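Mobility > Electric vehicles > Charging

Cars Vans Charging Batteries Reviews Newsletter

Isard cuts charge taper on its compact van with software update

2 min read

Isard has begun sending out a software update for its compact electric van that changes how the battery accepts power above the halfway mark. The company says vans on the new version hold their peak DC charging rate up to a 70 percent state of charge before the rate steps down. Under the old version the step came earlier, and drivers on delivery routes had complained of long waits at public chargers.

The peak rate itself is unchanged. The update alters the limits applied by the battery management unit, which now reads cell temperature at more frequent intervals and opens the coolant valve sooner. No parts are replaced. Vans built before March need a workshop visit, as their control unit can't take the file over the air. Newer ones install it while parked, in nearly 20 minutes, and can't be driven or charged during that time.

Magagula, which supplies the battery packs, has approved the new limits and left the warranty terms as they were. Packs that have had a module replaced are excluded for now. Owners of those vans will see a notice on the center display and will stay on the old version until a separate file is ready.

The first large user is the parcel depot at Drellville, where 13 vans were switched over ahead of the general release. The depot charges overnight on AC, which the update does not affect, and uses two DC posts at midday for vans on the longer routes. Isard has not published charging curves from the depot and gave no figure for the time saved per stop.

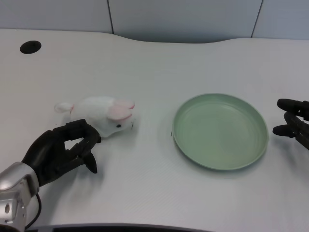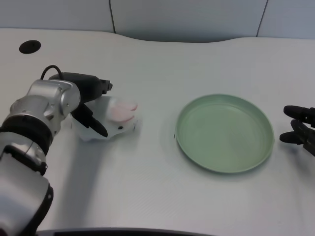 The update also revises the load area menu, where drivers enter cargo weight so the range estimate can account for it. The old menu rounded small entries up to a full parcel class, and a van carrying light goods showed less range than it had. Something like the white plush rabbit on the table in the first picture would have counted the same as a boxed appliance. Entries are now made by weight alone, and the parcel classes have been removed. Fleet managers can lock the field and fill it from their dispatch software.

A version for the long-wheelbase van, assembled at Prundach, is in testing. That model uses a larger pack with a different cooling layout, and Isard says its limits will be set separately. The update is free of charge for all eligible vans.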